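Progress report to the Gallegos Fund
Treat Table project, second reporting period
Prepared by Yatziri Bermúdez
03/08/2021

Dear Thenmozhi,

I've been looking forward to writing this one! When we last reported, the treat table was a plan on paper and a stack of bins still in their packaging. It's now up and in use, and the sorting work your grant pays for has become the part of the week people ask about first.

A quick reminder of what we set out to do. Sitska gives out small treat packets at its family evenings, and until this year the candy arrived mixed and went out mixed. Parents told us they wanted to know what was in each packet. So we proposed one proper table, a set of bins, and a simple habit of sorting wrapped candy before anything gets packed.

The table

We settled on a butcher-block top in strips of pale and darker wood, and I'm so glad we did. Wrappers show up well against it. The bins go toward the back so the middle stays free for candy that still needs a home.

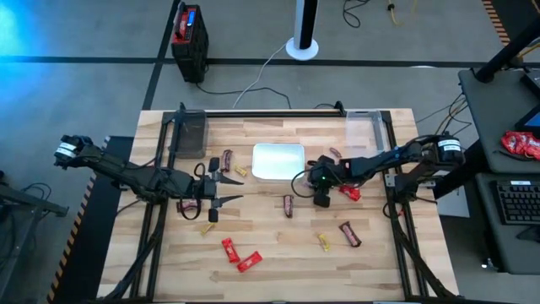

Wrapped candies on the sorting table, with the white bin still empty.

We bought the table secondhand from Reltex, and it came in $65 under the budget line. With your okay, I'd like to move that money to bins (more on those in a minute).

Sorting

Our delivery was 2,221 pieces, all individually wrapped, and we've sorted 700 of them so far. That's a little behind the schedule I sent you, mostly due to the bins arriving late from Bedeo, but the pace has picked up a lot and I'm confident we'll catch up. Small batches work best. We tried tipping out a whole carton at the start and spent half the session chasing strays!

Bins

We use white, clear and smoky ones. I had expected to standardize on white for looks, but the clear ones have won everybody over, me included.
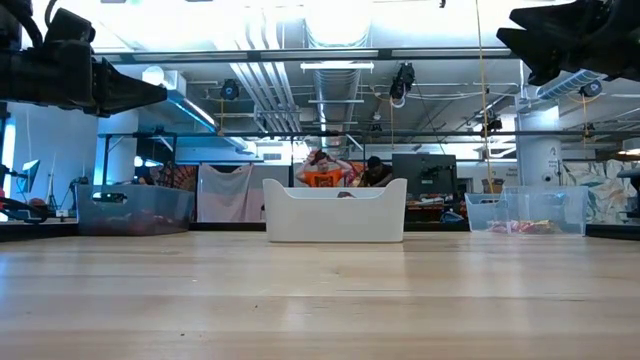
You can tell from across the table how full a clear bin is and what colors are in it, and that saves a lot of lifting and peeking. The white one is fine for odds and ends. I'd spend the leftover table money on more of the large clear size, plus stick-on labels for the fronts.

Still to do

Finish sorting the delivery.
Write the ingredient cards, which are drafted for 2 of the candy types.
Agree on packet sizes with the family evening team.
Order packet bags in time for November.

I'd love to show you the table in person if you're able to visit. Please let me know about the budget change when you can, and I'll place the bin order that same day.

Warmly,
Yatziri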